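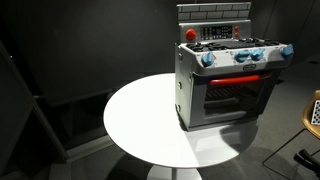

From: tableandtoys
To: kurkska-play list
Subject: Re: [kurkska-play] used play stove, how much do you take apart?

Hi all,

I've been meaning to answer this one since it came through and then the weekend got eaten by a school bake sale, so apologies if half of you have already written back off-list. I'm going to go through it bit by bit, because I just did nearly this exact job and it's all still fresh (and some of it is still on my kitchen counter, in a muffin tin).

> Hello everyone, I joined in December and have mostly been reading.
> I picked up a secondhand play stove for our playgroup, the kind with
> the oven underneath and the knobs along the front. It has been in
> somebody's garage. The grown-up who sold it said it was clean but I
> would not call it clean. My questions are:
>
> - how far do you take these apart before you wash them?
> - is there anything that gets scuffs out of white plastic?
> - the timer part doesn't do anything. Do your kids care?
> - we don't have a floor stand for it. Is a table okay?

Welcome! Garage stoves are my favorite kind. They come with spiders and pretend food. Mine had a plastic drumstick wedged behind the rack and I have no idea how long it had been in there.

Okay, taking it apart. My answer is: less than you want to. The first one I ever did, I took down to the last screw, laid everything out on a bath towel like a surgeon, felt wonderful about it, and then spent two evenings getting the door back on straight. This time I left the door alone. I pulled the knobs off, popped the batteries out, and opened the back, and that was it. Six screws on mine, all the same length, thank goodness. Yours may be different. Before you lift anything, take a lot of pictures from more than one side. You'll want the sides especially, those are what you forget.

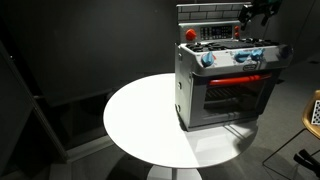
Play stove on the round table, turned so the two round fasteners on the left side panel show.

Those little round spots on the side were what fooled me the first time around. I kept picking at them with a fingernail, sure that the whole stove would open up if I got them off. It didn't. If yours has something like that, start at the back and only go to the sides if you're still stuck. And if a piece doesn't want to move, stop pulling! I snapped a tab on the old one by being stubborn and ended up holding it together with a rubber band for a year.

Washing. I run everything that comes off under warm water with dish soap, and for the body I use a damp cloth and one of those long skinny bottle brushes. The spot that takes the longest is the burner grates. All those black bars have corners, and every corner has fuzz in it. I let a soapy rag sit on top for 20 minutes and then go in with an old toothbrush. The ridges on the knobs want the toothbrush too. The brick-patterned back panel wipes right down, but go easy if yours is a sticker. Mine has one corner that would love to lift, so I dab it and keep the wet cloth away from the edge.

I don't use bleach on any of it. I know some of you do. I had a red spoon go a sort of salmon color on me and I've been nervous about it ever since, and I love that big red oven handle too much to risk it.

> I tried a magic-sponge type thing on the front edge and it helped a
> little but now that part looks dull compared to the rest.

Yes, so, scuffs. This is the part of your message I felt in my soul. The white strip along the front, right under the cooktop, is where every pan, elbow and toy car in the world lands, and on mine it's speckled with little gray marks from one end to the other. I've tried:

Baking soda paste. Good on crayon, good on whatever the sticky stuff is, did nothing for the gray.

Treltura, the orange paste in the flat tub that somebody on here recommended for high chairs. It lightened a few marks. It also smelled like a melted popsicle for two days.

500 grit paper, wet, then a lot of rubbing with a soft cloth. I only did this on a spot at the back where it wouldn't be seen, and it did take the mark out, but it left the same dull patch you're describing. You'd have to do the entire strip to make it match and I just don't have it in me.

So I quit. The strip is clean, it's just scuffed. A four-year-old looking at a stove that's been cooked on a lot thinks it's a stove that's been cooked on a lot. If the dull bit bothers you, a tiny dab of mineral oil on a rag will bring the shine back for a while, then wipe off every bit of extra so nobody ends up with slippery hands.

> My other worry is that the group is mostly twos and threes with a
> couple of older siblings who come along, and I don't want the oven
> to turn into the thing they all fight over.

They will fight over it. I'm sorry! They fight over ours. What helped was giving the oven and the stovetop separate jobs, so there's a person who cooks and a person who bakes, and then setting out enough dishes that a third kid can be the restaurant. We have a tin of wooden eggs, a muffin pan, and a pile of felt pancakes one of the moms made, and the pancakes do more to keep the peace than any rule I've come up with.

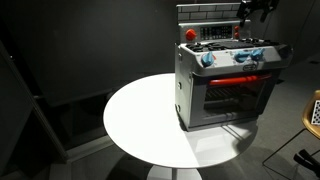

Baking is the half that gets forgotten when people set these up. Everyone buys pots and pans for the top, and then there's nothing that fits inside, so the oven turns into a garage for cars or a bed for a doll (which is fine too, the doll looked comfy). Measure the inside before you go shopping. With a dark window like this one you can only just make out the wire rack behind it, and it's easy to think there's more space in there than there really is. I went to Zakharchenko Housewares in Cunatton with a piece of string cut to the width of the rack and held it up against every small pan in the store. The person at the register was very patient. I came home with a mini loaf pan and a little round cake tin, both real metal with rolled edges, and they slide in and out beautifully. Check the edges with your finger first though. I put one pie tin right back because the rim was sharp. And keep things light! A heavy pan on a toy rack means the rack comes out along with the pan and then everybody cries.

> The timer part has a black panel and a couple of little red buttons.
> I put new batteries in and got nothing.

Mine takes 2 AAs, and the contacts were all crusty green. I went at them with a cotton swab and white vinegar, dried them really well, tried again, and still nothing. Then I turned the batteries the right way round. Still nothing, so at least it wasn't only me. At that point I put the cover back on, screwed it down tight and left it empty. If yours is going to a playgroup with twos and threes in it, please make sure that battery door has a screw that really holds, whether there's anything inside or not, since a loose door is one more thing to chew on.

As for whether the kids care: mine don't even slightly. They press the red buttons and do the beep themselves. One of them does a very long beep. I'd say it's an improvement over the real noise, and I've babysat at houses where the real noise worked.

Knobs, quickly, because I nearly forgot. When you pull them off, put each one in its own cup of a muffin tin and line the cups up in the same order as the front of the stove. They look the same but on my old stove they were not the same, one post was a hair fatter than the others and I cracked a knob forcing it. If one is loose and spins off in little hands, a wrap of plumber's tape on the post snugs it up. Tug on every one before the kids get it. If a knob still comes off after the tape, I'd leave it off and fill the hole.

And the table. We've had ours on the round white one and I go back and forth on it. For four and up it's great. They can stand, the stovetop is where their hands are, and if you set the stove over to one side there's a nice open stretch of tabletop left for plates and chopping. A round top means kids come at it from all directions, so turn the oven door toward wherever you've got the most floor. My worry with a single pedestal is leaning. If a kid puts their whole weight on the edge you want to know what that table is going to do, so lean on it hard yourself first, from every side. For twos I'd skip it and put the stove on the floor, or on a low sturdy bench pushed up against the wall. They'll sit down in front of the door and be perfectly happy. We also put a strip of that rubbery shelf liner under ours, cut a bit smaller than the base so it doesn't stick out, and it stopped the creeping every time the door got yanked.

Does anyone have a good source for small oven mitts, by the way? I mean really small. The ones sold as kids' mitts go up past the elbow on ours, and I've got a pattern from the Kurkska swap box but it calls for quilted batting and I only have the flat kind. Would two layers do it?

Let us know how the stove cleans up, and check behind the rack for drumsticks!

--
kurkska-play mailing list
To change to digest mode, reply with DIGEST in the subject line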